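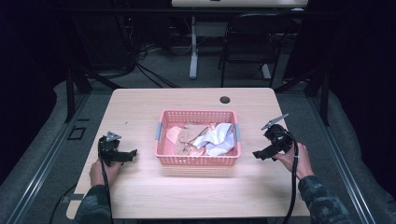
Sorting the wash when you have no laundry room

Small place, shared machines downstairs, no room for three hampers. Been doing it like this since we moved to Ilbridge. Quick notes, will add more when I get time.

Baskets
Get ones with holes in the sides. Damp towels in a solid tub smell by morning. Two handles, small enough to carry down stairs with one arm free for the door. Pale cloths can share – whites, tans, washed-out pinks. Anything new and red goes alone the first 4 times, and I mean it. Lost a good pillowcase that way.

Kitchen cloths
Never in with the bath towels. Grease travels. Rinse under the hot tap first, squeeze, hang over the edge of the sink til you have enough for a load. A spoon of washing soda if they've gone stiff. No fabric softener, ever, on anything meant to soak up water. It coats the threads and then you're just pushing the spill around.

Tea and coffee stains
Cold water first. Then dish soap, rub, leave 5 minutes, rinse. Still there? Oxygen bleach in warm water overnight. Read the label, not for wool or silk.

Musty smell
Usually the machine. Pull back the rubber door seal and wipe inside the fold, you will not like it. Empty hot cycle once a month. Leave the door open after – the Osman in our basement has a sign asking for this and people shut it anyway.

Detergent
Half of what you think. Too much and it stays in the cloth, goes gray and scratchy. Hard water on the Nodside end of town so a bit more there.

Drying indoors
Window open a crack, even in September when it's chilly. Space between things. Flip thick hems after an hour or two. Don't put teh rack against an outside wall, we got mold behind ours and had to repaint. Fan on low beats a heater and costs a lot less.

Folding
Do it warm or do it never. Thirds, then half. Stack new ones at the bottom of the pile so the same two don't get worn out.

Old cloths
Cut the corner off when one gets demoted to floors. Then nobody dries a plate with it. Second corner off means paint and bike chains only, and after that bin it. Oily ones dry flat outside first, well away from anything that burns – linseed oil rags espescially, they can heat up by themselves in a heap.

Still to write up: shower curtains, pillows, the zipper thing.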